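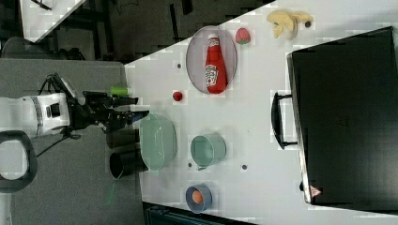

Vol. 16, No. 266

Kitchen-table robot halts again, and Vistetti calls it a feature

Vistetti has confirmed that its tabletop arm stopped without warning during September trials at the Clalotard workshop, where it was being tested on bowls, cups and toy groceries. The company's statement calls the stops "protective." Testers who had to restart it by hand use other words.

The fault log, seen by this newsletter, lists 16 stops in 200 runs. Vistetti blames a loose wrist connector. Nermina Radulović, who reviewed the log, doubts that one connector explains it all. "Four of those stops came with the arm standing still," she said.
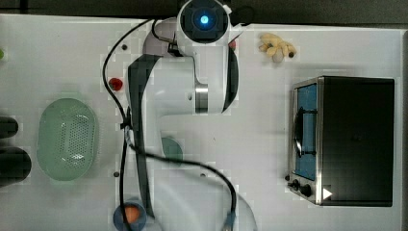 Was anyone hurt?
Vistetti says there were no injuries. It has not said how close anyone was standing when the arm stopped, and the log has no column for it.

A software update is promised for October 2026. The last update was supposed to cure the same problem, so forgive us for waiting to see the numbers. Drita Kovačević, speaking for Vistetti, said the new version had passed 1,000 cycles in-house. She would not say whether those cycles involved picking anything up.
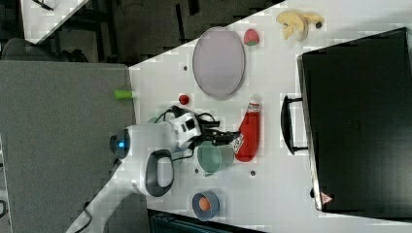

What owners should do

Keep hands out of reach while the arm is powered, even if it looks idle. Vistetti is taking fault reports through its dealer, Gesaston.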